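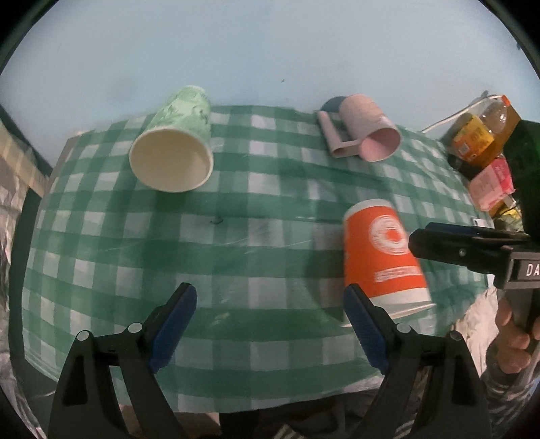
One reader in Hirkham wrote in to ask whether the monthly lunch was going to stop altogether, as she had heard at the bus stop, or whether it was only moving. It is only moving. Her letter also said that the last notice had been hard to follow and left out the times, and she was right on both points, so the full arrangements are set out again in this issue.

The Flusham and Hirkham shared lunch will leave the school dining room at the end of August and start again in the Beaulieu Rooms in September. The school needs its dining room back for an extra class. We were given plenty of notice, and the school has let us keep our cupboard there until the move is finished.

Last year the lunch served 1641 meals. The kitchen at the Beaulieu Rooms is smaller than the one we are used to, with one oven instead of two, and that will change what goes on the menu. Baked potatoes for the whole room are not possible with a single oven. Soup, stew, rice dishes and cold plates are. There will still be a dessert, and there will still be a choice without meat.

Getting there

The Beaulieu Rooms are on the Hirkham side of the river, next to the old feed store. From Flusham the walk is flat but there is no sidewalk on the last stretch, and we would ask people to use the path behind the allotments. It comes out by the side door.

The Kenell minibus will make its usual loop, with the stop outside the library dropped and a new one added at the top of Mill Lane. It leaves Flusham at 11:15 a.m. and reaches the Rooms before noon. The return trip leaves at 2 p.m. If you need the wheelchair lift, please call the lunch phone the day before so that the right vehicle is sent.

Parking is limited to 15 spaces, and four of those belong to the apartments upstairs. They are marked in yellow. Please leave them free, even if they look empty all through lunch.

What it costs

The price of a meal stays the same until the end of the year. The rent on the new rooms is higher, and the collection held in the spring will cover part of the difference. It raised $3738 after expenses. Of that, $530 has gone on a second-hand hot cupboard, which keeps plates warm while the line is moving, and the rest is set aside for rent and for the minibus.

Several people have asked about paying by card. The signal in the building is poor and we have not found a reader that works well there, so it will be cash or check for now. Monthly tickets can still be bought in advance at the library desk in Flusham.
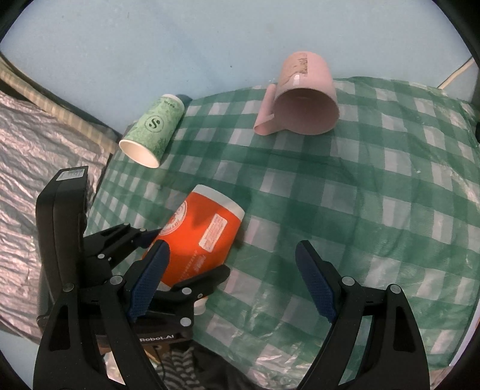

Changes to the seating

The old dining room had long benches, which some of our older guests found hard to get in and out of. The Beaulieu Rooms have separate chairs with backs. A few have arms as well, and these will be put at the tables nearest the door for anyone who wants one.

We have had requests for a quieter corner. The small room off the main hall has a door that closes and seats for a dozen or so. It will be open at every lunch - just tell whoever is taking tickets that you would like to sit there.

Food to take home

Leftovers can be taken home as before, but please bring your own container with a lid. The school used to supply foil trays and the new place does not. Rice dishes will not be sent home, under the kitchen's own rules.

Questions

Notes can be left in the box at the library or handed in at the August lunch. The September menu will be posted on the library door as soon as it is settled, and a large-print copy will be kept at the desk.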